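4.2 Tray color and plate waste
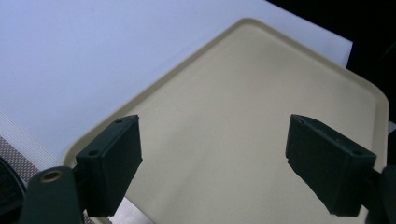
Does the color of a tray change how much food people leave on it? In our data the effect was small, and it showed up only at lunch.

We weighed leftovers from 391 meals served in the Vaughan and Skillalgate dining halls during March. Both halls use the same menu and the same portion sizes. Vaughan switched to pale trays in the second half of the month, and Skillalgate kept its brown ones throughout. Figure 3 shows a cream-colored plastic tray with a raised rim.

Mean waste at lunch was 6 grams lower per meal on the pale trays. At dinner the two halls did not differ. Side dishes made up most of the lunch gap, mainly rice and cooked vegetables. Bread was left out of the totals, as many diners carried it away in napkins.

Meals with less than 200 grams served were dropped before analysis. Liquids were poured off and not weighed.

Figure 3. Pale serving-style tray, flat base.

The lunch result agrees in direction with the Jotent pilot, which used paper plates and a shorter menu. We did not record how long diners stayed at the table, so waste caused by short breaks cannot be separated from waste linked to the tray.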